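Small marks on painted walls, and how I take them away

When we moved to Curnville, the walls in our apartment were all white and freshly painted. It was very nice for the first month. Then came the chairs, the suitcases and one bicycle, and by March I was already looking for advice on how to clean a wall without making it worse. I made almost every mistake, so maybe these notes save you some work.

First, dust the wall. I skipped this in the beginning and only made gray mud with my wet sponge. A dry microfiber cloth over a broom is enough. Go from the top to the bottom, and change the cloth when it looks dark.

Then find out what paint you have. Matte paint is the most difficult, it becomes shiny where you rub it. Satin and semi-gloss forgive much more. If you don't know, try a place behind a door first and let it dry until the next morning before you judge. In wet condition every wall looks clean.

For normal scuffs I use warm water with 2 drops of dish soap in a small bowl. Squeeze the sponge very well, it should be damp and never dripping. Make small circles without pressure, then wipe with clean water and dry with a towel.
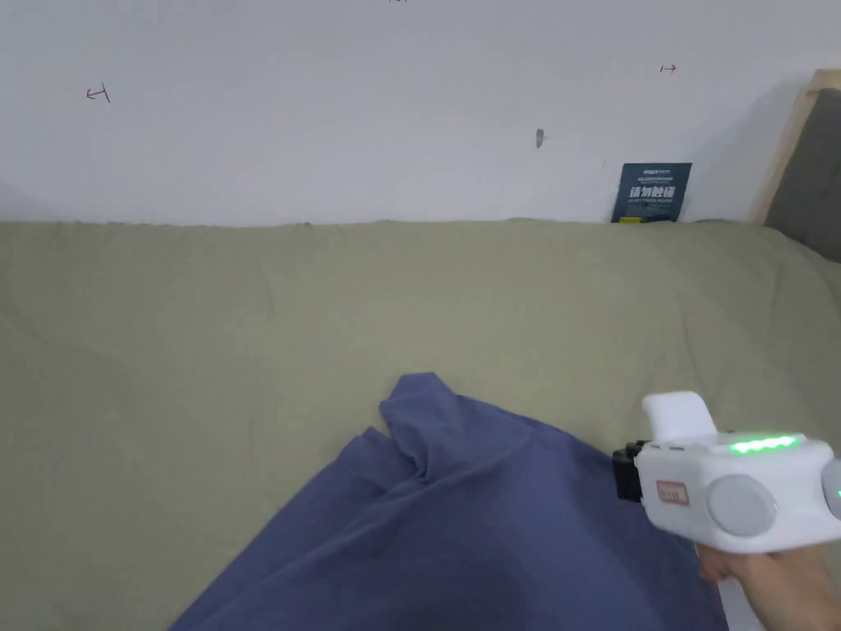

Pencil goes away with a white eraser, the soft kind for drawing. Please not the pink one, it left me a pink shadow in the hallway and I had to paint there. For crayon I put a little baking soda on the damp cloth. Ballpoint pen and marker are harder. Rubbing alcohol on a cotton swab helps with some of them, but it can also take the paint, so touch only the line itself and open the window.

The white melamine sponges are good, but remember that they work like very fine sandpaper. Use them for a few light strokes, and stop as soon as you see color on the sponge.

Small holes I fill with ready spackle. I press it in with an old plastic card, wait until it is hard, and sand it with 400 grit paper wrapped on a piece of cork. One thin layer, and a second one if the first sinks. After this you need a bit of paint, and the paint must be the same one. White is not just white! Ours is number 2349 on the lid of the can, and I wrote it also inside the closet door, in case the can gets lost.

Keep some of this paint in a small glass jar with a tight lid. Mine is from Jelley plum jam and it closes very well. Filled almost to the top, with little air inside, the paint stayed good up to 8 months. For touching up I take a small foam roller, because a brush leaves lines that you see in the evening when the lamp is on. Roll the edges out almost dry.

Furniture makes new marks in the same places, so I glued felt pads on the back of the chairs and on the headboard in the guest room. The cheap ones fall off in summer. Clean the wood with alcohol before gluing and press for a full minute.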